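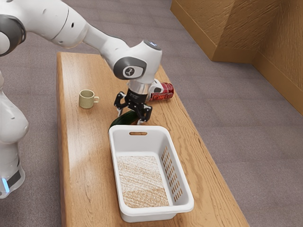
Skornotier table-clearing set: README

Maintained by Pauline Whitlock, with corrections from Gaetano Santoro. Last revised Saturday, May 18, 2024.

What it is

A set of 700 simulated runs in which one robot arm picks things off a long wooden table and puts them in a white plastic basket. The items are the sort left behind in a staff canteen: mugs, drink cans, the odd vegetable. Davell commissioned it to decide whether an arm could take over clearing at its Zesska site, where 31 people share the kitchen and canteen work across two shifts.

What it was meant to show

The proposal said that the arm would "free staff for better tasks". I asked which tasks and have yet to get a list. Gaetano worked in that canteen before he moved to our team, and his view is that clearing is when the kitchen staff sit down with someone from the packing floor for a minute. Take it away and the shift gets shorter or it gets lonelier. Neither is recorded in the data, so please don't quote these runs as evidence that anyone's job improves.

What is in each run

— joint positions and gripper state
— one rendered view of the table
— the instruction as typed, in plain English
— a pass or fail mark, set by script

A pass means the named item ended up in the basket. It says nothing about whether a mug would have chipped, or whether a can still had drink in it. Nothing spills in the simulator. At Zesska plenty does, and somebody has to wipe it up.

Known problems

In 104 runs the script marked a pass while the item was balanced on the basket rim. We have left the marks alone and listed the runs in rim_cases.txt. Another 70 have instructions that name the wrong item — mostly my typing.

There are no people in the simulator. Nobody reaches across, moves the basket or puts a tray down in the way. Rinaldi, who did the costing, assumed the same of the real canteen, and I think the saving in that report rests on it.

Use

Fine for testing grasping and placing. Please don't use it for staffing decisions, shift planning or any slide with the word "headcount" on it. If you do run a trial at a real site, ask the people who clear the tables before the arm arrives. The Davell staff were asked in October, after the order had gone in.

Contact: Pauline Whitlock, Skornotier data desk | © 2024 Skornotier | Back to top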